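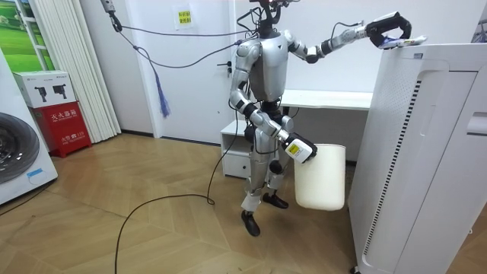

Tall white air purifier, light parquet. Winter indoors.

A thread on winter air at home. I promised it to several people in the Dirkham neighbors group and I kept putting it off. I am not an engineer. I rent an apartment, I have lived in it for two winters, and I keep a notebook.

Where I grew up, we opened all windows every morning, also in snow. My grandmother did it before she made coffee. When I came to Dirkham I was surprised that many people keep the windows closed from the first frost until May.

I understand the reason. Heating is expensive and the houses on our street lose warmth quickly. In my first winter I did the same as everybody. I closed everything, put a rolled towel against the balcony door, and felt very clever.

By the middle of that winter I had black spots behind the wardrobe, water on the bedroom glass every morning and a headache on most Sundays. I thought that I was getting sick. I bought vitamins.

Then I bought a small meter that shows humidity and temperature. It was the cheapest one in the hardware store in Farkombridge. The first number I saw in the bedroom was higher than I expected, and the meter stood only a short distance from the wardrobe.

So, the first thing I learned: water in the air comes mostly from us. From cooking, showers, breathing, and above all from laundry. I was drying two loads a week in the bedroom with the door shut. All that water had to go somewhere, and it went behind the wardrobe.

Second thing: cold air from outside is dry once it is warmed up. Even on a rainy day in winter. I did not believe this at first and I had to read it in two languages. It feels wrong, but the meter agrees.

My routine now. In the morning, windows in the bedroom and kitchen fully open, doors between them open too, 12 minutes. Radiators turned down before I start. Then everything closed again and the radiators back up.

The walls and furniture stay warm in such a short time, so the room recovers fast. I was afraid of the bill. I compared it with the winter before, and the difference was too small for me to say anything useful about it.

In the evening I do the same, but shorter. I skip it when the neighbors below light their stove. More about the stoves later.

I also moved the wardrobe away from the outside wall. Now I can put my hand behind it. The spots were cleaned and they have not returned. If you do only one thing from this thread, please look behind your big furniture.

Laundry: I now dry it in the bathroom with the fan on and the door closed. It takes longer. On the weeks with bed sheets I use the dryers at Villca, the laundromat next to the bus station. I bring a book. It is quite pleasant there when it is raining.

A few people asked me about the kitchen. Lids on pots. The hood switched on before the pan becomes hot, and left on for a while after. When I fry fish, I also close the kitchen door, otherwise my coats smell like a restaurant for days.

Please also wash the filter of the hood. I will not describe the condition of mine when I took it out for the first time. Hot water, dish soap, an old brush, one hour of regret.

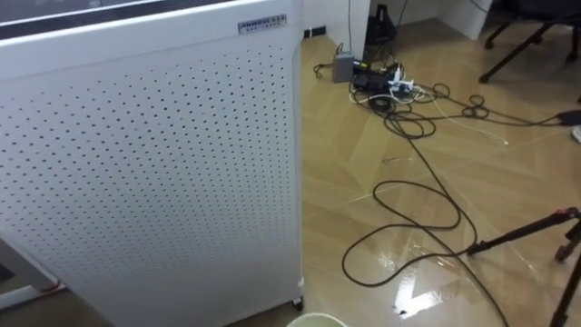
Is it better to leave one window tilted the whole day, or to open everything for a short time?
In winter, open everything for a short time. A tilted window changes the air slowly and cools the wall around it, and the cold wall is the place where mold likes to begin. In summer you can tilt as much as you want.

Now the stoves. Dirkham lies low, and on still evenings the wood smoke from the old houses stays between the hills. You can smell it already at the bridge. On such an evening airing makes the room worse, and I wait until morning.

I learned to check the wind before I check the temperature. If the flag on the school is moving, I open. If it hangs down, I first put my nose out of the window like a dog, and decide after that.

About purifiers, a filter catches dust and smoke particles. It does not remove humidity, and it does not bring you fresh air. A person in our group bought one against mold and was disappointed. For mold you need less water in the air and a warmer wall.

If you do have one, give it free space around the openings and change the filter when the manual says so. Also read the price of the filters before you buy the machine. I say this to myself as well.

Plants: I like them and I have 26 of them. They do not clean the air in any amount that my nose can notice, and they do add water to it. Mine now live in the living room, which is the driest room. The fern is not happy about the move.

For people in the Drirness buildings: look at the top of your window frames. Many of them have a small vent with a slider, and in many apartments it was painted shut years ago. Ask the landlord before you take a knife to it. I know one window which does not slide anymore.

When you write to your landlord about mold, send the readings together with the photos. I wrote down humidity morning and evening for one month. The first letter, without numbers, got no reply. The second one got a man with a ladder, and he found a blocked gutter.

The gutter work cost the landlord 355, he told me himself on the stairs, with a sad face. The wall needed the whole summer to dry.

I still make mistakes. Last week I forgot the bedroom window and came home to 12 degrees and a very cold pillow. Set a timer on your phone. I use the one with the duck sound.

I started a new page in the notebook in January 2026 and will post the bedroom readings when the winter is over. If you live in an old house in Farkombridge and you also write down your numbers, please send them to me. I would like to compare stone walls with our brick ones.

Corrections are welcome, also for my grammar. I am going to open the windows now, the flag is moving.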